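How to Write Cell Rules People Will Follow

Every shop with a robot arm has a sheet of rules taped up near it. In most shops the sheet is older than the robot. Ours at Voltard came with a previous machine, ran to 14 pages, and included a paragraph on fax numbers. We rewrote it in July, and these are the steps we used. They suit small arms working near people on a bench or a wheeled stand. Big fenced machines need more than a web page.

Step 1. Read the manual first
The maker's limits come before your opinions. Copy out the stopping method, the payload and the reach. Our Simiyu arm reaches 847 mm, so we taped a line on the floor at 1195 mm from the base. People step over it anyway, but now they know they're doing it.

Step 2. Name the states
We use three: off, held and running. Off means the power is disconnected and locked. Held means the motors may be live and the arm is standing still. Running means keep your hands to yourself unless the task sheet says otherwise. "It's just sitting there" was a popular fourth state and has been retired.

Step 3. Write a task sheet for any shared work
If a person and a gripper handle the same thing, that job gets its own page. Put down who starts the motion, how fast it may go, where hands may be, and who has the stop button. Soft goods such as cloth and bags need extra thought. They fold, they sag, and they hide fingers from the person at the controls – and hide cables from everybody.

Step 4. Deal with the floor
Route cables out of the walking path and cover the ones that must cross it. Keep power strips where a foot won't find the switch. Lock the casters on any stand before the arm is powered. Log stains and wet patches when you find them, and clean up the wet ones before work starts.

Step 5. Check the fingers
Look at the gripper pads at the start of each shift. Ours, from Plirnus, are listed for replacement at 696 hours, which assumes a gentler life than they get here. Replace a pad when its surface sheds or tears, whatever the hour count says.

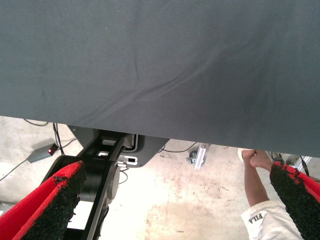
Can a helper hold the material while the gripper is closing on it?
Only if the task sheet allows it and the risk check covered that exact grip, with the speed and force limits set for hand contact. Otherwise the helper lets go and steps back first, and the operator closes the gripper after hearing "clear."

Step 6. Test the sheet on someone new
Hand it to a person who has never run the cell and ask them to start a job with you standing at the stop button. Wherever they pause, the wording needs work. Our first tester paused at the title.

Step 7. Put a date on it
Ours says February 9, 2021, in the bottom corner. Review the sheet after any change of tool, part or layout, and throw the old copies away. We found one still in use in the Drornlow annex, fax numbers and all.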